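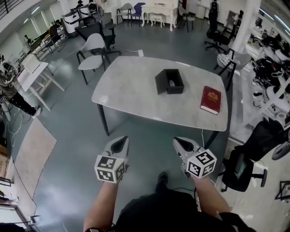
Section 4. Setting Up the Table

The Vudell table ships with a leaflet that promises assembly in 11 minutes. Ignore that and give yourself the evening. The steps below pick up after the legs are on.

1. Put the table where you plan to use it before you tighten anything. The leaflet has you tighten first and then "glide" the table into place. On a hard coated floor the feet don't glide, they chatter, and the bolts work loose again.

2. Leave 300 mm between the table edge and the back of any chair that will stay parked there. Ledesma's planning sheet says you need less. Try getting up from a shell chair with less.

3. Press down on each rounded corner in turn. If one dips, adjust the foot under it half a turn and press again. Stop when the rocking stops, whatever the bubble level says.

4. Tighten the leg bolts by hand, then a quarter turn with the key.

CAUTION: Do not use a power driver. The inserts strip easily and the replacement kit is out of stock whenever I look.

5. Wait 24 hours before wiping the top with anything wet. I doubt this matters much, but the warranty mentions it.

Section 5. What Goes on Top

1. Start with two things: an open box for small items, and whatever book or manual you are working from. The "desktop system" sold with the table has more compartments than most people have small items.

2. Set the box near the middle, opening up, where you can reach it from either side. A black box hides small dark parts very well, so keep those somewhere else.

3. Lay a hardcover flat, near one edge but fully on the table. The stand that Vumari recommends holds a paperback. With a heavy hardcover it leans.

4. Run cords along the wall where you can. If one has to cross the floor, cover it.

NOTE: The "300 wipe" finish rating refers to a dry cloth. I could not find what happens on wipe 301, or who counted.

5. Clear the top before moving the table, even a short way.

Comments

Dedham reader: Step 3 fixed my wobble. The leaflet had me shimming with cardboard.

C. Barroso: Is a quarter turn enough? Mine loosened by June.
Reply: Check them again after the first week. If they still creep, add a lock washer. I don't trust the thread coating.

pk_lowell: My corners arrived scuffed and support called it "character."

Covadonga Barroso: Lock washers worked, thanks. Same name as above, different login.

Related sections

Section 3: Attaching the Legs
Section 6: Shell Chairs and Mesh Chairs
Section 7: Open Shelving, and How Much It Will Really Hold
Recently updated: Cord Covers for Coated Floors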